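Battery rack (tiered)

A tiered battery rack is an open-fronted holder in which loose cylindrical cells are stored in stepped rows, each row set lower and further forward than the one behind it. It is used on workbenches, in repair shops and in homes where cells are kept outside their retail packaging. The type is distinct from the battery case, which closes with a lid, and from the charging cradle, which has electrical contacts.

Construction

Most racks are made from corrugated cardboard, molded plastic or thin wood. The cardboard type is cut flat and assembled from slotted pieces. Vertical dividers set the width of each compartment, and horizontal shelves pass through or rest on them. No glue is needed when the slots are cut to the thickness of the board. A slot cut too wide lets the dividers lean, and the outer compartments then spread under load.

Corrugated board is stiffest along the flutes. Shelves are normally cut with the flutes running from side to side, and dividers with the flutes running upright. Board that has been folded and flattened again should not be used for shelves.

Plastic racks hold their dimensions better and can be wiped clean. Metal racks are not recommended for bare cells, as a conductive shelf can bridge the terminals.

Layout

Cells lie on their sides in the compartments, parallel to one another. The stepped profile leaves the front of every row within reach, so that a cell can be taken from the back row without disturbing those in front. Small racks have two or three tiers. A common pattern has three compartments per tier, for a capacity of 9 cells.

The front edge of the lowest shelf is the usual place for a label. Labels on the dividers are hidden once the rack is full.

Loading

Racks are generally filled from the top tier down. The upper rows are harder to reach once the lower ones are occupied, and a partly filled rack is steadier when the remaining gaps are at the front. Cells waiting to be placed are kept to one side of the rack on a flat surface. A cylindrical cell left on its side can roll, and a tabletop with a seam or joint should be checked for a step in level before it is used for sorting.

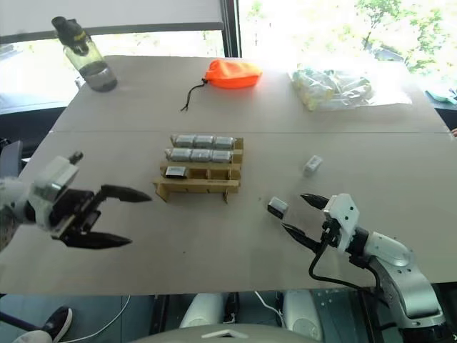 Variants

The Levik pattern is a three-tier cardboard rack supplied as a flat sheet with pre-cut slots. The Orakzai pattern uses the same footprint but has a raised lip on each shelf, which keeps cells from sliding forward when the rack is carried. Skeltia racks are plastic and can be stacked; the largest unit in the range holds 30 cells. Mandarer, a supplier of workshop storage, lists a wall-mounted cabinet built on the same principle with a stated capacity of 1,029 cells. It is fitted with 2 locking doors and is intended for stockrooms.

Storage conditions

Cells should be kept dry and at room temperature, away from direct sunlight. Cardboard absorbs moisture from the air and loses stiffness in damp rooms, where plastic is preferred. New and used cells are kept in separate racks or on separate tiers – a marked tier is sufficient for small quantities.

A leaking cell is removed at once and the compartment inspected. Stained cardboard is replaced, as residue soaks into the board and cannot be cleaned out. Lithium cells with exposed terminals are stored with insulating caps or tape over the ends, whatever the rack material.

See also

Battery case
Corrugated fiberboard
Parts bin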